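Urkel Workshop Handbook: Desktop Refurbishment
Section 6. Fitting the processor cooler and memory
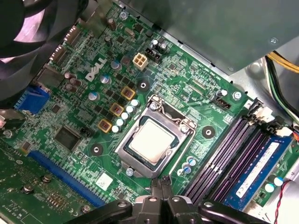
Page 66

Use this section for Dell desktop boards with an LGA-type socket. Finish Section 5 (cleaning and inspection) first. You will need a cross-head screwdriver, lint-free cloths, cleaning fluid, thermal paste and a wrist strap.

CAUTION: Unplug the mains lead and hold the power button in for a few seconds before you touch the board. Wear the wrist strap throughout.

6.1 Preparing the processor

1. Lay the case on its side with the board facing up.
2. Check that the load plate is flat over the processor and that the retention lever is down and held. The metal heat spreader should show through the opening in the plate.
3. Wipe the heat spreader with a cloth and a little cleaning fluid. Leave it to dry.
4. Put a small dot of paste in the middle of the heat spreader. Do not spread it.

Note: Do not lift the load plate unless you are changing the processor. Socket contacts bend easily and we do not repair them.

6.2 Fitting the cooler

1. Find the mounting holes around the socket and line up the cooler screws with them.
2. Lower the cooler straight down. If it has to come off again, clean both faces and start from 6.1, step 3.
3. Turn each screw a little at a time, working across the socket, until all are snug.
4. Plug the fan lead into the four-pin fan header near the edge of the board. Keep the lead clear of the blades.

CAUTION: Keep the screwdriver tip away from the capacitors and chokes beside the socket.

6.3 Adding memory

The board shown has one module in the outermost slot and three purple slots free. Check the job sheet for the amount ordered.

1. Open the latches on the slot.
2. Match the notch in the module to the key in the slot.
3. Press down evenly until the latches close.

Write the module type on the job sheet, form 209. Boards with damaged latches go on the Burna shelf.

Section revised October, A. Jafarzadeh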